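Subject: Re: [members] Thongdee open day, did anyone go?
From: Majdi Saab
Date: 15th September

> Couldn't make the Thongdee open day in the end, train trouble
> at Pridbridge. Did they have the two-armed setup running or was
> it all slides again like last December? And is it worth asking
> them to do a session for us? Also somebody said there was a
> price list going about.

Went, yes. Quick notes as I'm out again in ten minutes.

Not slides! Well, one talk, the Bovik people on grippers, which overran and I slipped out the back. Everything else was live. They had 68 signed up and I'd say most turned up, so a lot of peering over shoulders. Get there early if you go next time. Parking hopeless, use the field.

The pair of arms was the thing to see. Demo was handing small parts from one side to the other, driven by a person first and then left to run by itself. Slow. Slower than I'd do it by hand, by a long way, and they said so themselves when asked. First go I watched it dropped the part, second go fine, third I couldn't see for someones rucksack. Chap on the stand said they'd recorded 990 goes at it over the summer and used 900, the rest thrown out for bad lighting or people bumping the bench. I asked what happens if you swap the part for one it hasn't met and got a shrug and a "come back in December".

Cabling was what I was nosy about, as we've had so much trouble with ours snagging. Theirs runs on the outside of each arm, tied along, with a good loop left at the wrist. Going to try the same on the Fider rig before we buy any more of those clips.

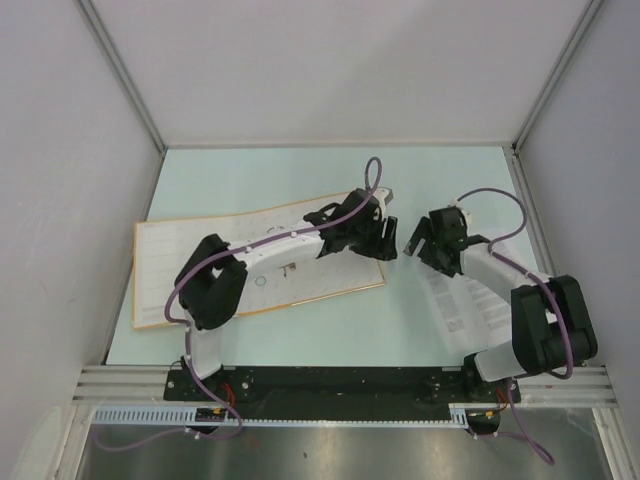

The two arms on the green bench, grippers nearly nose to nose.

Price list: there isn't one, it's "talk to us". I did talk to them, and they'd come out to us for a half day if we can find 2 decent sized tables and a room that locks. No charge, they want the feedback. I've said probably yes, shout if you object.

Leaflets are in my car, will bring teh lot to the next meeting. Coffee was dreadful btw.

Majdi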